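The Sungate Rolled Oat and Rye Flake Blend

If you have been buying breakfast grains from us for a while, you will remember the years when we only sold plain rolled oats, in one size, in a brown bag with a sticker that was never quite straight. People were very kind about it. But a good many of you wrote to ask for something with a bit more chew, something that would still have some life in it after a night in the fridge, and after a long winter of bowls and spoons and opinions we came up with the Sungate blend. It went on sale in March and we are so pleased with it that I'm afraid this page has gotten rather long!

What you get is a mix of thick rolled oats and rye flakes, four parts oats to one part rye, and nothing else in the bag. No sugar, no salt, no dried fruit that has turned into gravel at the bottom. We went back and forth on the fruit for ages. Half of us wanted raisins in there and the other half felt that everyone has their own ideas about raisins, and in the end the second half won. You can add whatever you like at home.

The oats come from the growers around Kundidport, the same ones we have used since we started, and the rye comes from Siliņa, a small family mill that rolls its flakes a touch thicker than most. You notice it straight away when you pour some into your hand. They are broad and a little uneven, gray-brown with a toasty smell, and they hold their shape in hot milk far longer than the thin sort does. We do all the mixing and bagging ourselves in Flarnotside, in the long room behind the shop, and if you come by in the morning you can usually smell it from the parking lot.

Now, how does it cook? A little slower than you may be used to. For a pot of porridge for two, use one cup of the blend to two and a half cups of water or milk, bring it up gently, and give it ten minutes with a stir now and again. If you like it looser, add a splash more at the end. It thickens as it sits, so don't panic if it looks soupy when you turn off the heat – put the lid on, go find your slippers, and it will be just right when you come back.

Overnight it is even better, I think. Equal amounts of the blend and milk, a big spoonful of plain yogurt, a pinch of salt, and into the fridge in a jar with a lid. By breakfast the oats have gone creamy and the rye still has a nice bite to it. My own favorite is with grated apple and cinnamon, and my second favorite is whatever jam is closest to empty (you build the oats right in the jam jar and scrape down the sides as you eat).
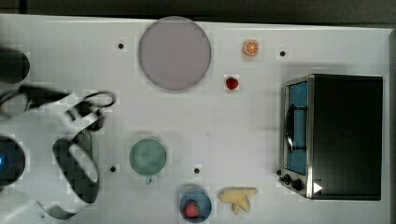 It bakes well too, and we have had a lovely time finding that out. You can use it cup for cup in place of ordinary rolled oats in cookies, crumbles, and breakfast bars, with one small adjustment: let the batter or dough rest for fifteen minutes before it goes in the oven. The rye drinks more than oats do and it likes to be given the time. Skip the rest and your cookies will still be good, only a bit on the crumbly side. For granola there's no need to wait at all. Toss three cups of the blend with a third of a cup each of oil and honey, spread it out on a tray, and bake it low and slow at 300 degrees until it's golden, turning it over every ten minutes or so. Leave it alone while it cools if you want clusters.

And one more, for those of you who bake bread: a handful scattered over a damp loaf before it goes in the oven makes a very handsome crust.

Sizes and packing

The blend comes in two sizes. The small bag holds 357 grams and is meant for trying it out, or for a household where only one person eats porridge. The large one holds 1170 grams and has a fold-over top with a press seal, which we added after a lot of letters about clothespins. The small bag doesn't reseal, so tip it into a jar once it's open.

I know those are odd numbers. They come from our scoops, which were here before we were, and when we tried to switch to rounder ones the bags slumped over on the shelf and looked so sad that we switched back.

Keeping it fresh

A cool, dark cupboard is fine. Rye flakes have a little more oil in them than people expect and they don't care for sunshine, so please don't keep the jar on the windowsill, pretty as it looks. Unopened, it keeps until the date stamped on the back of the bag. Once opened, try to finish it in about 2 months. If your kitchen runs warm in the summer, the freezer is a very good place for it, and you can cook it straight from there without thawing.

Please note

Both oats and rye contain gluten in the way we handle them. Our oats are rolled on equipment that also handles wheat and barley, so this blend isn't suitable for anyone with celiac disease. We also pack almonds and hazelnuts in the same room. We clean down between batches, but we can't promise there will never be a trace.

Ordering

We send parcels out twice a week, and orders that come in before noon generally make the next one. You can mix the blend with anything else from the shop in the same box. If you would like a whole case, for a café or a school kitchen or a very hungry family, write to us first and we'll work out the postage – it is nearly always cheaper than what the checkout will tell you. And if a bag gets to you split or squashed, let us know and we'll send another, no need to mail the old one back. Give it to the birds, they're very fond of the rye.

Comments

oatsandends
Got the small bag to try and went back for the large one the same week. The overnight version with yogurt is what we have most mornings now. My youngest calls it "the bumpy kind" and means it as a compliment.

millpond_kate
Does this work in a slow cooker? I like to put it on before bed.

Flarnotside shop
Hello! Yes, on low, with four cups of liquid to one of the blend, and butter the sides of the pot well or you'll be scrubbing. Seven hours is plenty.

millpond_kate
Thank you, will try it at the weekend.

R.T.
Nice flavor but I found it too chewy as porridge, even at fifteen minutes. Soaking it first helped a lot. Very good in crumble.

breadbin44
Please bring back the plain oats in the big size!! I do like this one but my husband is set in his ways.

Flarnotside shop
They are coming back as soon as the new bags arrive from the printer. Tell him to hang on.

Page last updated 21 April 2019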